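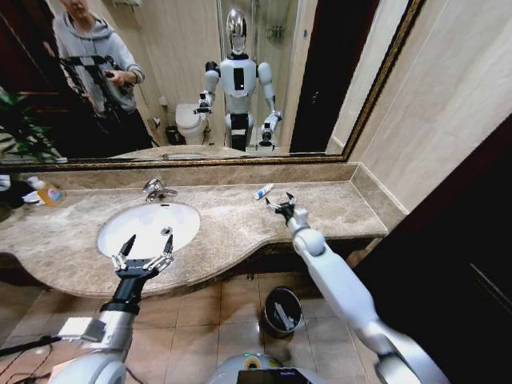
4.2 Comparison of gripper fingers at the washbasin

Figure 3. Head camera view during a washbasin trial. Both arms reach over the marble counter, with the soap bottle to the left and the small tube to the right. The mirror shows the robot and a person holding a small handheld device.

The second set of trials compared two finger designs, the Womis and the Trikov, on the same pair of arms. The Womis finger is stiff and tapers towards the tip. The Trikov finger has a softer inner face and bends slightly under load. All other settings were kept as described in Section 3, including the closing speed and the limit on gripping force.

Trials were carried out in a furnished bathroom. The room was chosen for three features that the bench trials in Section 4.1 did not offer: a polished stone surface, a large mirror directly behind the work area, and a counter whose front edge is curved. The third feature affects the path of the forearm, which must clear the bulge around the basin before the fingers can be lowered.

Eleven objects were used over the full set. Each operator placed the object by hand at a marked position and then started the trial. A trial ended when the object had been held clear of the counter for three seconds, or when 50 seconds had passed. Objects that slid out of reach were recorded as failures and were not put back during the trial.

Small tubes were the hardest objects for both designs. A tube lying flat gives the fingers very little height to work with, and the tips must come down almost to the stone before closing. In Figure 3 the right gripper is open just above the counter, near a white tube with blue markings placed diagonally towards the back. With the Womis finger, most failures came from the tip touching the counter early, which stopped the arm. With the Trikov finger, contact with the counter was tolerated, but the tube was more often pushed away as the fingers closed.

Upright bottles gave few difficulties with either design. The pump top was the main cause of error. When the approach was made from above, the open fingers sometimes met the pump before reaching the body of the bottle, and a side approach was adopted for the remaining trials.

The mirror had a clear effect on the head camera. The Stasska controller takes its object positions from this camera alone, and in early trials it reported a second gripper behind the wall. Oanh Nghiêm added a fixed mask covering the mirror area, after which these false reports ceased. The mask must be redrawn whenever the robot is moved. A method that finds the mirror by itself was considered but lies outside the scope of this paper.

Two operators, Wilfredo Fajardo and Maribeth Sarmiento, shared the trials equally. Differences between operators were smaller than differences between finger designs for every object except the tubes, where the angle of placement was found to matter. Results by object and by operator are given in Table 2.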